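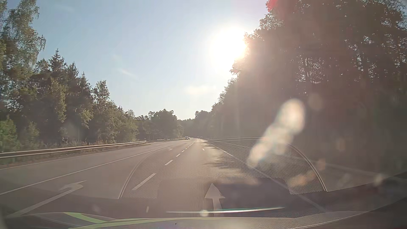
グランスカ区間、ガードレールの切れ目の手前。左右とも高い木が続く。

Zorna サイクルルート サポート窓口
チケット番号:3,000-152
件名:グランスカ区間で曲がり案内が早く鳴り、走行軌跡が林の中に入る
機種:Tasia(ハンドル取付、Aerts製マウント使用)
投稿者:エイルリス・リース
担当:テグウェン・ダヴィス
状態:解決済み(路面メモの追記のみ継続)

■ 最初の投稿(エイルリス・リース)

こんにちは!9月に入ってからグランスカ区間を毎週走っています。広くてまっすぐで、両側から木が迫ってきて、その間だけ空がぽっかり開いていて、もう本当に大好きな道です。その大好きな道で困ったことが起きているので報告します。

左側のガードレールがいったん途切れるところがありますよね。その先にまた細く続いていくあたりです。ルートはそこを直進するだけなのに、かなり手前で「左に曲がります」と鳴ります。無視して進むと「ルートを外れました」が出て、しばらくすると何ごともなかったように戻ります。帰宅後に軌跡を開くと、線が道路から右の林へふくらんでいました。わたしは林に突っ込んでいません(笑)

試したこと:
・本体の再起動:変化なし
・ルートの入れ直し:変化なし
・マウントの角度を少し起こす:変化なし
・逆方向から走る:曲がり案内は鳴らず、軌跡のふくらみだけ残る

逆から走ると案内が鳴らないというのが気になっています。何かヒントになればうれしいです!

■ 返信 1(テグウェン・ダヴィス)

リースさん、詳しい報告をありがとうございます!逆方向まで試してくださったのが本当に助かります。片方向だけで鳴るなら、ルートデータ側に原因がありそうです。軌跡のふくらみとは別の問題として、二つに分けて調べさせてください。

確認したいことが三つあります。
1. 設定の「測位」が「省電力」になっていないか
2. 使っているルートファイルの版(ルート名の下に出る数字)
3. 出発前に空の開けた場所で測位が完了するのを待っているか

■ 返信 2(エイルリス・リース)

1. なってました!!省電力です。夏に長い距離を走ったときに変えて、そのままでした。
2. 版は43です。
3. 待っていません。玄関を出ながら電源を入れて、そのまま走り出しています。反省。

ついでに道の様子も書いておきますね。左は枝の垂れた背の高い木があって、そのそばに針葉樹のとがった先が見えます。その先で木立が少しずつ低くなっていきます。右はもっと暗くて高い木の壁という感じ。ふくらむのはいつも右側です。

■ 返信 3(テグウェン・ダヴィス)

版43と聞いて、すぐに地図データを開きました。見つけました!ガードレールの切れ目のところに、余分な経由点が一つ入っています。道路の中心から左へずれた位置にあり、本体はそこへ曲がり込む道があると解釈していたようです。往路のデータだけに入っていて、復路にはありません。リースさんの観察とぴったり合います。

軌跡のほうは、省電力では位置の記録間隔が長くなるので、木が高い区間では誤差がそのまま線に残りやすくなります。左右で空の開け方が違うことも影響しているかもしれませんが、まだ断定はできません。まずは次の手順でお願いします。

・設定 → 測位 →「高精度」を選ぶ
・旧ルートを本体から削除する(上書きだと案内点が残ることがあります)
・修正版のルートを同期する
・空の開けた場所で電源を入れ、測位の表示が緑になってから出発する

なお、確認走行のときは画面を見つめず、音だけ聞いて、安全な場所に止まってから記録を見てください。

■ 返信 4(エイルリス・リース)

走ってきました!結果です。

往路:切れ目の手前、無音。通過しても無音。思わず「やった」と声が出ました。
復路:無音。
軌跡:ほぼ道路の上に乗っています。右の木がいちばん濃いあたりで、まだほんの少し揺れますが、林の中までは行きません。
電池:往復で10パーセント減りました。省電力のときより減りは早いけれど、わたしの距離なら十分です。

一つ追加で報告です。太陽が正面に来ると、画面がほとんど読めません。右の木の縁に太陽がかかるくらいの高さのときがいちばんまぶしくて、木の輪郭がピンクがかった茶色にかすんで見えるくらいです。空は最高にきれいなんですけどね!画面の明るさは自動です。

■ 返信 5(テグウェン・ダヴィス)

往復とも無音、最高の報告です!ありがとうございます。

画面の件ですが、自動調光は暗い木立の中から急に明るいほうへ向いたとき、追いつくまでに間が空きます。「表示 → 配色 → 高コントラスト」にして、明るさを手動の最大にしてみてください。マウントは今の角度から一段だけ手前に倒すと、反射が減ることがあります。最初の投稿で起こしたとのことなので、元の位置に戻すくらいでちょうどよいと思います。

それから、ルートページの説明文に道の目印を足したいと思っています。「左側のガードレールが一度途切れるが、そのまま直進」と書けば、古い版を使っている方にも伝わりますよね。

■ 返信 6(エイルリス・リース)

高コントラスト、いいですね!数字がぐっと太く見えます。角度も戻しました。太陽が真正面のときはさすがに読みにくいですが、音声だけで困らない道なので満足です。

説明文、大賛成です。よければ「道端に背の高い枯れ草が続く」も入れてください。休憩で路肩に寄せたら、靴下が草の種だらけになりました。あと、奥のほうに標識のような横長のものがうっすら見えるのですが、遠くからだと木の陰に溶けて文字は読めません。目印にするならガードレールのほうが確実です。

■ 返信 7(テグウェン・ダヴィス)

説明文の下書きです。

「木立に挟まれた広い舗装路を直進。左側のガードレールが途切れる地点があるが、曲がらずに進む。路肩には丈の高い枯れ草あり。太陽に向かって走る時間帯は画面が見づらいため、音声案内の使用を推奨。」

標識らしきものは、リースさんのご意見どおり載せないことにしました。

■ 対応記録

原因1:ルート版43の往路に不要な経由点が混入
対応:経由点を削除し、修正版を公開
原因2:測位設定が省電力、測位完了前の出発
対応:高精度へ変更、出発手順を案内
残件:木の濃い部分での軌跡の小さな揺れ。葉が落ちた後にリースさんが同じ設定で再走し、軌跡を添付予定

■ 返信 8(エイルリス・リース)

下書き、そのままでお願いします!葉が落ちたらまた走って、このチケットに軌跡を貼りますね。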